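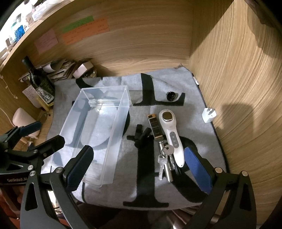 One reader, Plorach, wrote in to ask why you'd need a person in the loop at all, when a robot could just practice on its own all night and learn from what it drops. Fair question! I get some version of it every month, so it's going first.

Why have people do the collecting?
A robot left to practice drops a lot and learns slowly. If I do the task by hand with the grippers, every take already has a decent grasp in it, and the learning system gets something worth copying. I still keep the fumbles, I just tag them.

What's the task?
Tidying. Small things go off a cloth and into a clear plastic bin. In the Geston set that means keys, a power adapter, a white beauty gadget with a metal plate on its head, whatever else is lying around the desk. I like odd shapes best. Keys are miserable to pick up and I recommend them to everyone.

Do you clear the desk first?
Nope. I did that for my first batch (Praltivetti, back in September) and the model fell apart the minute somebody left papers in the back. Now the clutter stays.

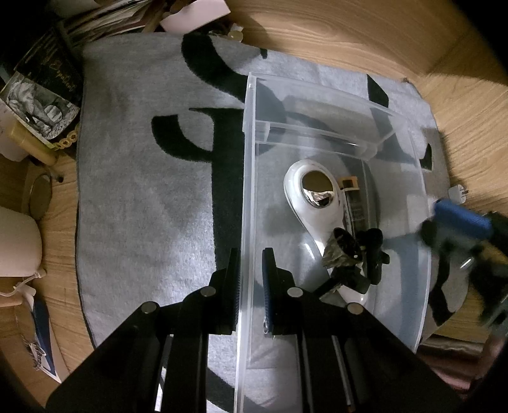

I move the bin between takes, too, and turn it a bit. Same with the cloth. If the bin always sits in one spot, the model learns the spot and couldn't care less about the bin.

Why a see-through bin?
Because it's hard! The pattern on the cloth shows through, the walls catch the light, and a model that can find the rim on that will probably manage a cardboard box. Declercq started out with solid bins and I still think that set is too easy.

How many takes do you need?
The Geston set has 720. I threw out 157 more, mostly for me rushing. My best sessions are 17 takes long and then I stop for coffee — after that my hands get lazy and it shows in the data.

One hand or two?
Two, if you can stand it. One steadies, the other picks. It took me 6 sessions before it felt normal.

Can I send you my own takes?
Yes please, but write down what you were trying to do in each one. "Put the keys in the bin" is plenty.

Share 17 Comments 6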